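I've been meaning to write this one up since February, and then the boiler went, and then I had a cold, so apologies to anyone who got the news already from somewhere more reliable. But it's a good bit of news if you like local history (and if you don't, I'm not sure how you ended up on this site), so here goes.

The Ansah ledgers are going to be open to the public. All 3 volumes! They've been sitting in a strongroom in Volthorpe for as long as I've been interested in this sort of thing, and for most of that time you could only see them if you wrote a very polite letter and had a university address to put at the top of it. I wrote two very polite letters. I did not have a university address.

For anyone new to this, the ledgers are the account books of the Ansah family, who ran a ropewalk and chandlery down by the river at Clirnbridge. They sold rope, tar, candles, biscuit and lamp oil to more or less anything that floated past, and they wrote everything down. Who bought, who paid, who didn't pay, who sent a boy round with half of it and a promise. There are 330 pages in the first volume alone, and the handwriting changes partway through when the old man's daughter takes over the books. Hers is much easier to read, thank goodness.

What's kept historians arguing is the credit. The old story about Clirnbridge, which I was taught at school and which is still on the board by the bridge, is that the river trade collapsed because the merchants got greedy and squeezed the boatmen until they gave up and went elsewhere. It's a neat story. One lot like it because it's got villains in it, and another lot can't stand it for the same reason, and they have been rude to each other in footnotes for years.

## What the talk was about

I went along to the evening where the opening was announced, upstairs at the Uvum reading rooms, half past seven start. Fengying Shi gave the main talk. She's spent a long while with the second volume and she is properly funny about it, which I wasn't expecting from an hour on unpaid candle bills.

Her argument, as far as I followed it, is that the Ansahs hardly squeezed anybody. She's traced 200 accounts through the second volume and in most of them the debt just gets carried forward, year after year, sometimes after the boatman himself has died and his widow has taken on the boat. There's one account that runs on so long that the person who finally settles it is the grandson of the man who opened it. He paid it off in eels, partly. The daughter wrote down how many and what she thought of them (not much).

So if the merchants weren't calling in their debts, why did the trade go? Shi thinks the river simply silted up faster than people have allowed for, and that the bigger boats stopped coming well before the date on the board. She was careful to say she can't prove it from account books. You can see the big rope orders tailing off, she said, but a rope order doesn't tell you why it wasn't made.

Fengying Yao spoke after her and disagreed with quite a lot of it, very politely. (Yes, two Fengyings on one bill. The chair called them both by their surnames and still got it wrong once.) Yao's point was that a debt carried forward isn't always a kindness. If you owe the chandler, you buy from the chandler, at whatever price the chandler likes, and you don't go upriver to try someone else. She'd compared what the Ansahs charged for tar to people with a debt and people without one, and she reckons the debtors paid more nearly every time.

I found that pretty convincing while she was saying it. Then Shi came back and said the debtors were mostly buying in small amounts, and small amounts always cost more, and I found that convincing as well. I'm no use as a judge of these things. I do think it's a better argument than greedy merchants versus saintly boatmen, though, and it was lovely to hear two people have it in the same room without anybody sulking. 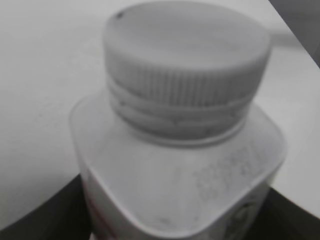

## Getting in to see them

You'll need to book a seat, but the university address business has gone, hooray. The reading room is the ground-floor one at Volthorpe, round the side, and it opens at ten. You get one volume at a time. Pencils only, no bags at the desk, and they'll ask you to use the foam wedges so the spines aren't forced flat. Photographs are fine for your own use as long as the flash is off.

The third volume is the fragile one and for now you'll be given the copy pages instead. I asked whether that would change and was told "possibly", in a tone that I took to mean no. Still, the copies are sharp, and it's the thinnest of the lot anyway.

There's an index too, done by hand over several winters, with 500 surnames in it. If your family was on the river at all it's worth a look before you book, as it gives you the volume and page and saves you a good deal of squinting. I found a great-great-somebody of mine in there under two different spellings. He owed for lamp oil and a length of rope, and then eleven pages later he owed for more lamp oil. No sign of him paying for either.

## The board by the bridge

Somebody asked at the end whether the board would be changed. Neither speaker wanted to say what a new one ought to read — Yao said it should have a question mark on it, and Shi said it should at least be moved out from behind the hedge. The parish has said it will look at the wording when the paint next needs doing, and going by the state of the paint that could be quite soon.

I've booked a morning with volume two. I want to read the eels entry for myself, and I'll put up a transcription once I've done it, assuming I can make out the daughter's opinion in full.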